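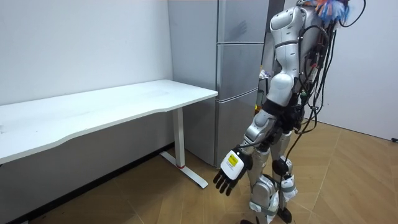
About Fasambridge

Fasambridge is a small company which furnishes break rooms, shared kitchens and small work rooms. We deliver desks, tables and refrigerators, we put them in their place, and we come again when something must be repaired or moved. Our customers are offices, language schools, dental practices, a few workshops and one music school with a very narrow staircase.

The company was founded by Wiesława Głowacki, who had worked before as a buyer for an office furniture dealer. In that work she saw many rooms where the desk was ordered by one department and the refrigerator by another. The two things met for the first time on the day of delivery. Often the door of the refrigerator could open only halfway, or the person at the desk had to stand up each time when a colleague wanted milk. She started Fasambridge to plan both things together. Today we are 13 people, and Wiesława still draws many of the floor plans herself, with a pencil.

How we work

First we visit the room. We measure the walls, the door, the corridor and the elevator if there is one. We look where the sockets are and in which direction the doors of the room open. We ask who uses the room and at what time of the day. A room which is quiet at nine in the morning can be very full at noon, and the plan should be made for noon.

After the visit you receive a drawing and a price. The price includes delivery, assembly and taking away of the packaging. If you want to keep your old desk or your old refrigerator, please tell us, and we will draw the plan with it. We do not insist on new furniture. Nearly 600 rooms are finished by now, and in many of them the best piece was already there when we came.

On the delivery day two of our colleagues come with the van. They cover the floor, carry in the refrigerator first and then the desk. The refrigerator must stand upright for some hours before it is switched on, and we leave a note on the door with the time when you may plug it in. Please do not remove this note too early.

The desks

Most of our desks are white. Customers sometimes ask us if this is practical, and our answer is yes, if the surface is matte. A glossy top shows every hand. On a matte top there can also be faint smudges, but they go away with a damp cloth and a little dish soap. Please do not use a scouring sponge. It makes the surface shiny in spots and we can't repair this.

We like a front edge with a gentle curve. It is more comfortable for the forearms. For the legs we prefer a slim shape with a wide foot on the floor, so that there is space for the knees and for the vacuum cleaner. Our desks come mainly from Tsuchiya, a workshop we have bought from since our second year. We keep spare feet and screws for all their models, also for the old ones.

The refrigerators

For a shared kitchen we usually recommend a tall refrigerator with several doors, one above the other. The reason is simple: people open only the part which they need. In one office the upper door is for drinks and the lower one for lunch boxes, and they tell us that there is less discussion than before. We buy from two suppliers, Fimport and Drumura, and we say openly in each offer which one it is and how long you must wait.

A corner is a good place for a tall refrigerator, but we leave air at the side and at the back, as much as the manual asks. If a desk stands next to it, we check that all doors can open fully and that the chair does not stand in the way. We do this with the real chair.

Our showroom

The showroom is on the ground floor, behind our storage. It is not large, but you can sit at the desks as long as you like and open all the refrigerators. There is coffee. Every Thursday we are open until seven in the evening for customers who can't come during the working day. On the other weekdays please call before you come, as we are often on the road with the van.

In the storage we keep more than 1,000 small parts, such as handles, shelves, door seals and table feet. If you have lost a part, bring a photo or the broken piece. We will search for it, even if the furniture was not bought from us.

Guarantee and repairs

We give 2 years on our assembly work, in addition to the guarantee of the producer. If a desk is not steady or a door does not close well, write to us and describe the problem in your own words. Moving a desk to another wall of the same room is free of charge once in the first year.

Last updated: April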